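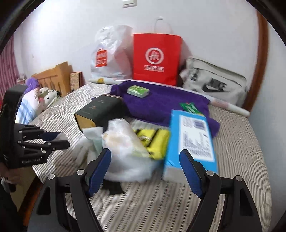 Bed, striped quilt, bags along the wall. Boxes and packets in front.

Hello everyone,

I have been meaning to answer this since it came through, and then the week got away from me, so please forgive the delay. I'm leaving the original message at the bottom for anyone who joined the list after it went out.

The short answer is yes, you can do two weeks with your relatives on one carry-on and still bring presents. I have done it four times now. The long answer is that you have to decide early who gets what, and you have to be a little bit hard-hearted, which does not come naturally to me or to anyone in my family.

My first trip back I took two big suitcases and a duffel, and I think more than half of it was gifts. I had bought for every cousin, every cousin's child, the lady downstairs, and the dentist (he had been kind to my mother). I paid for an overweight bag going out, and then my aunts filled everything up again with jars for the way home, so I paid a second time. One jar of plum jam opened up somewhere over the ocean and I was finding it in the seams of that suitcase the next winter.

What I do now is keep a list on the inside of a kitchen cabinet, starting a couple of months ahead. Each household gets one gift, and the household can fight over it. For children I do something flat - stickers, a paperback, a T-shirt rolled up tight. For the older people I have stopped guessing. My aunt told me three visits in a row that she only wanted the big bottle of plain hand lotion from the drugstore, and I kept bringing her scarves. She now gets the lotion, and she is delighted every time!

Ankica, to your question about boxes, I would take everything out of its box before it goes anywhere near the suitcase. Fold the boxes flat and lay them along the bottom if the presentation matters to you. Tissue paper weighs next to nothing, and a gift in tissue and ribbon looks just as nice as one in a box. Gift bags can go flat too. And do not wrap anything until you arrive, in case security would like to see it. I learned that one with a music box for my godson and a very apologetic young man in gloves.

About the bag itself, I know several people here love the Cendell, and it is well made, but mine weighed so much empty that it ate up a good part of my allowance. I switched to the soft Ergate that somebody on this list recommended, I'm sorry I can't remember who, and I have been happy with it apart from one zipper pull that I replaced with a paper clip. The little scale is worth having too. I weigh the bag the night before and again in the morning, when I have invariably snuck in something else.

For clothes I go by the weather at the other end and then remove two things. You said you are flying in February, so wear the heavy coat and the boots onto the plane, and put your gloves and a snack in the coat pockets. Your relatives have a washing machine. They also have sweaters, and if they are anything like mine they will put one on you whether or not you are cold.

The jars I have not solved. I check a bag on the way home now and call it the jam bag. It goes over folded up inside the carry-on, and it comes back full, with every jar in a sock and every sock in a plastic bag. If anybody has a better method I would love to hear it, particularly for pickled peppers.

Do write and tell us how it goes, and give your aunt my best even though we have never met. I feel I know her from your messages.

Warmly,
Marjorie

> From: Ankica Stojanović
> Subject: One bag and fourteen relatives?
>
> Dear all,
>
> I am going over in February for two weeks, the first time
> in six years, and my ticket is carry-on only. There are 14
> people I can't arrive without something for, and my aunt
> has already called twice to say bring nothing, so of course
> I must bring something.
>
> Has anyone managed this with one bag? Do you leave things
> in their boxes or take them out? I am tempted to pay for a
> suitcase and be done with it, but it's nearly 133 dollars
> both ways and I would sooner spend that on the people.
>
> Thank you, and sorry if this has been asked before.
>
> Ankica

Recent topics on this list
Ergate zipper pulls, where to find spares (54 messages)
Panagiotou luggage scale reading in pounds only
Long layovers with a toddler
Dasirari packing cubes, medium or large?
Bringing honey home: what to declare
Best seat for bad knees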